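Visit to the Ostero workshop, Iltska

I went to Ostero's open day on October 29, 2021, mainly to hear Seraina Mayrhofer talk about a stoppage they had on their sorting bench in June. The talk was short and most of the time was spent at the bench itself.

What went wrong

The bench has two arms on one rail, and they sort small items into coloured bins. In June the right arm stopped partway through a reach and would not restart. The log showed a lost connection at the wrist. They swapped the controller first, which cost them a morning and changed nothing. The fault came back after 37 cycles.

Xinyi Jiang found the cause by moving the arm slowly by hand with the power off. A cable had been tied too tightly near the elbow, and at full stretch it pulled on its plug. The arm had dropped 3 cm when it stopped, enough to knock a bin over. No one was hurt, but a technician had been leaning in to straighten the tray a minute earlier.

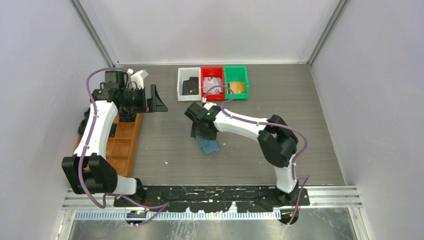

What they changed

The purple cables now have more slack along both arms. Each one is checked at full reach before the first run of the day, and the check is signed for. Hands stay out of the bench until both arms are parked and the power is off. Seraina said this was already the rule in June but was not being followed.

Questions

Someone from Ornen asked about a brake to stop the arm dropping. Ostero have had a quote from Auer and are still deciding. I asked whether the fault had come back. It has not, though Xinyi wants another 40 days of running before she closes the report.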